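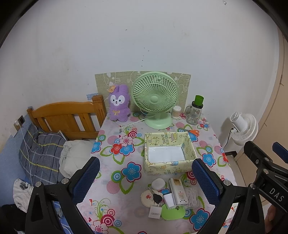 Green desk fan on the table, with the purple plush toy next to it.

Date: 2/17/21
List: Trurnside small appliance repair
Subject: Re: Fan hums but starts slowly

Hello all,

I read this question with interest, as I had the same trouble with two fans last summer. My answer is under the quoted part.

> I have a Dolan desk fan, quite old, bought secondhand. When I switch it
> on, it hums and the blades do not move. If I push them with a pencil
> they begin to turn, and after some minutes the speed is normal. Is the
> motor finished? I would like to have it ready before April. I do not
> want to spend more than the fan is worth.

I do not think the motor is finished. When a motor hums and then runs well after a push, the first thing to suspect is old oil in the bearings. It becomes thick like glue, and the motor is too weak to break it loose. Please do not leave it humming for a long time, the winding can get very hot in this condition.

Unplug the fan and take off the front grille and the blades. Then turn the shaft with your fingers. It should spin freely and stop slowly. If it stops at once, clean before you buy any part.

I put a drop of light machine oil where the shaft enters the motor, front and back, and turn it by hand for a minute. Then I wipe away what comes out (it is usually brown) and repeat until it comes out clear. Please do not use the spray that is sold for rusty locks. It helps for a week and then the problem is back, I made this mistake with my first fan.

If the shaft is free and the fan still needs a push, look at the capacitor, if your model has one. In my Vutel fan it was a small black box with the number 3319 printed on the side, and below it the rated voltage, 400. The new one must have the same capacitance, and the voltage must be the same or higher. Discharge the old one through a resistor before you touch the wires – I use 1000 ohms, with insulated clips.

One more question for the list. My second fan is a Budo and the front bearing is worn, so the shaft moves from side to side and the blades touch the grille at high speed. I wrote to the shop in Trurnside and they want 56 dollars for a complete motor, but they do not sell the bearing alone. Has anybody pressed out this type of bearing without breaking the housing? I have a small vise but no press.

Thank you for reading, and sorry for the long message.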